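3.2 The shared bench at Trultach

Most of the work reported in this paper was done at Trultach, a members' workshop where the bench sits between a wood lathe and the sewing corner, and we think it is only fair to say a little about how the build came together, as anyone hoping to repeat it will probably be working in a place a good deal like ours. We began with a single arm and added the second in July, after it became clear that too many of the tidying tasks we cared about wanted another hand. Both arms are mounted on the back rim of the table, so that a person can walk up to the front and lay things out without reaching around anything, and this one decision saved us more trouble than any of the cleverer ones that came later.

The tabletop took us longer than we would like to admit. Our first surface was bare and rather shiny, and small items skated away from the fingers whenever a grasp came in a little low. We covered it with a smooth, matte brown material, which also calmed the reflections in the fixed view. It does ripple a bit, and we chose to leave the ripples alone. A bench that people share is never perfectly flat for long, and we wanted the Stirklow controller to get used to that early on.

For objects we asked members to bring things from home. The set used in this section includes a plush bear, a lidded round container and a small wooden cabinet, and we placed them freely, with a good stretch of open surface left between items in the easier layouts (Figure 4). Soft toys were new to us. Their limbs give under the fingers, and the same toy can be picked up in a great many ways, some of them much kinder to the planner than others.

We recorded 3,294 attempts in all, and kept 2,673 after removing those in which the controller was restarted partway through. Each attempt was limited to 60 seconds. Members without any robotics background ran a good share of them, after 30 minutes of practice with the Hattori teaching handle, and we were glad of the variety this brought.

Figure 4. Bench layout with both arms, the plush bear, the container and the cabinet.
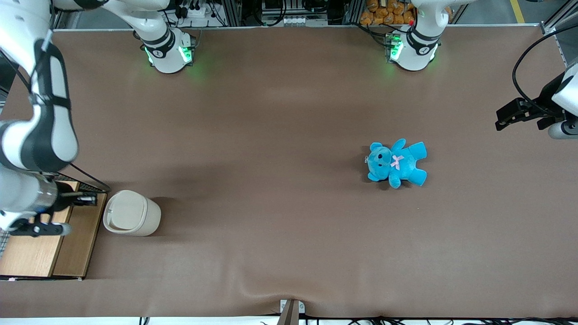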